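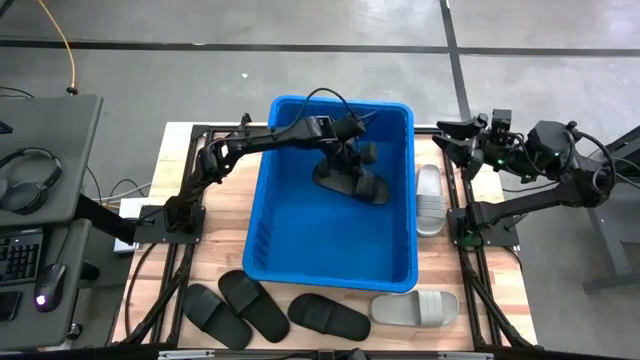 Business > Warehousing and Automation

Footwear returns firm sets aside money for second sorting bench

Lestport, which handles returned shoes and sandals for online shops, is to buy a second two-armed robot bench for its returns floor and has put back plans for a longer conveyor until the new bench has been paid for.

The company said the order would go in before the end of December, so that the cost falls within this year's equipment budget. Delivery is expected in the spring, ahead of the busy months for summer footwear.

The first bench was bought from Stustum, a builder of small robot workstations, and has been used on slide sandals only. Two black arms are fixed to the front corners of a wooden-topped table, with a blue plastic bin between them. The task is a plain one. An arm picks up a sandal by the strap with its gripper and sets it in the bin, and the blacks and the light greys have to be kept apart.

Slides were chosen for the trial on grounds of shape. They have no laces or buckles, the sole is thick and stiff, and the single wide strap gives the gripper something to hold. They also come back in large numbers, often without a box and often as odd ones, which makes them slow to deal with by hand. Staff at present sort them on two long tables near the loading door and match the pairs at the end of the shift.

According to a planning note sent to the firm's customers, the trial batch was made up of 1,798 single sandals. Of these, some 900 were put through at the bench and the rest were sorted by hand on the same days, so that the two methods could be set side by side. The note does not give a speed for either. It says the bench was slower per sandal but could be left on simple batches while staff worked on trainers and boots, where there is more to check.

The price of the bench has not been made public. The planning note splits the spending into the table and arms, the computer and desk that go with them, spare gripper fingers, cabling, and training for shift leads. Spare fingers were left out of the first budget and had to be bought from the repairs fund. They now have a line of their own, as do bins, which the firm had been taking from general stores.

Floor work is the other item that has grown. The first bench stands on bare concrete, and its cables run along the floor to a desk at the side. For the new one, Lestport wants the power brought down from the ceiling and a marked walkway on each side. An electrician has been asked to quote for both benches together. The work is planned for a Saturday, when the returns floor is shut.

Lestport looked at three ways of spending the money. One was to hire seasonal staff, as in earlier years. Another was a larger sorting line from Bistutora, with a fixed camera tunnel and a belt, which would have taken up most of the space now used for packing. The third was to add a bench of the kind it already had. The Bistutora line was ruled out on space, though the company says it may be looked at again if the lease on the unit next door comes up.

Seasonal hiring will still go ahead on a smaller scale. The firm said no permanent jobs on the returns floor would be cut as part of the plan, and that two of the present sorters would be trained to set up and run the benches.

Advice on the purchase came from Jasińska, a consultancy that works with small warehouses. Its report recommended buying the same model again so that spares and training could be shared, and asked for a support contract to be agreed before the order was signed. The first bench came with a year's cover, which runs out in the summer. A joint contract for both machines is being discussed with Stustum.

The report also advised against moving on to other kinds of footwear too soon. It suggested that the benches stay on slides and flip-flops until 200 full bins had been sorted and checked by hand, with mistakes written down by colour and size. Lestport has accepted that part of the advice. Flip-flops will be tried on the first bench once the second is in place, and closed shoes are not in the budget for next year at all.

Customers who send mixed returns have been told that nothing changes for now. Those who send slides in bulk are being asked to take out tissue paper and plastic tags before the sandals are packed, and to use open crates where they can. A new price list for bulk sandal returns will be sent out with the spring contracts.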